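2 Oct 2022

Stidard filed its severance terms for the Plornetska plant in August. The notice covers 500 positions. Each worker gets 30 days of pay, flat, regardless of tenure — the 2019 plan paid by year of service.

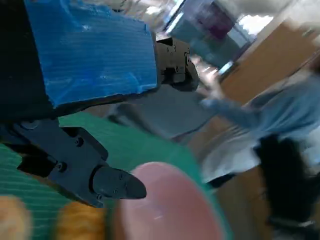 One reader wrote in to say that the flat rate only looks even, and that anyone hired before the Flola merger loses most of what they had built up.

I checked the math against the old table. For a line operator at the top step, the gap is $2,848 before tax. Miranda used the same formula when it closed its warehouse.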